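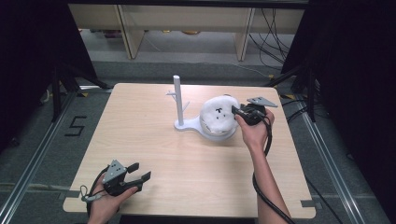
A white stand beside a fluffy white object, out on the square table.

About Flanik

Hello! I'm the person behind Flanik, a small school of knitting and hand-spinning, and if you've had an email from us, it was me who typed it (usually with a cup of tea going cold next to the keyboard).

I started teaching in my own front room, with 3 chairs and a bag of wool I'd bought far too much of. People kept bringing their friends, the friends brought their mums, and one February I gave in and rented a proper room above a bakery on Nava Street. We've since taken on the room next door as well, so now there are two classes going most evenings and the whole stairwell smells of bread and sheep.

What do we teach? Mostly the things people ask for. The beginners' course is called Teltell and runs for three months. You'll learn to cast on, knit, purl, read a simple pattern and put right your own mistakes, which I think matters more than all the rest put together. By the end you'll have a hat. It may be a slightly odd hat - mine was - but you can wear it.

After that there's Drirkadex, our spinning course. It's a daft name, I know. It came out of a very silly game of Scrabble and it stuck. We start with a drop spindle and move on to the wheels once your hands have got the feel of it. Expect lumpy yarn for the first few weeks. I love lumpy yarn and still have a drawer full of mine.

We also keep a lending library of 200 pattern books in the back room. Anyone on a course can borrow two at a time, and please do write in the margins if you find an error, as the next person will thank you for it.

Classes are small and we stop for a break halfway through. Needles, spindles and practice wool are all included in the price. If you're left-handed, tell me when you book and I'll sit you opposite me so you can copy what I do like a mirror.

Doors open at 6.30 in the evening and we start at seven. The bell sticks a bit, so give it a good push. Drop me a line through the contact page if you'd like to come and have a look round first - you'd be very welcome!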